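Trondeo Hand Gripper: Set-up Guide
Last updated: August

Section 5. First pick check

Do this check after fitting new finger pads and before any recording. Use a flat white table and a few light packets.

1. Hold the gripper by the handle with the fingers pointing down.
2. Squeeze the trigger until the two fingers meet. Look for a straight seam between them.
3. Let go. The fingers should open without sticking. Repeat 12 times.
4. Look at the brass bushings in the links. They should sit flush.
5. Open the fingers over a clear part of the table. The pad faces should point at each other.
6. Pick up a packet, hold it for 5 seconds and put it in the box.
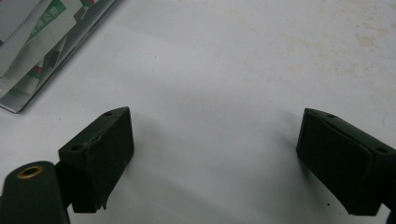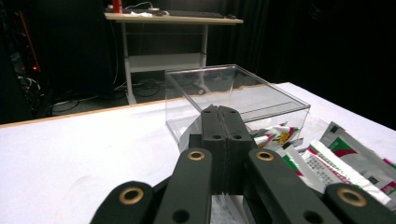

Fig. 2. Fingers open (first picture) and closed (second picture), both over a white table.

Note: The Irholm clear box from the packet kit works well for step 6. Any open-top box will do.

Note: Shiny packets can throw glare into the camera. Turn the packet or lower the room light.

CAUTION: Check the lower edge of each pad. If the covering is frayed or peeling, replace the pad before picking anything heavy.

CAUTION: Keep your free hand away from the links while the fingers close.

If the fingers do not meet evenly, go back to Section 4 and set the links again.

Shares: 5 | Comments: 2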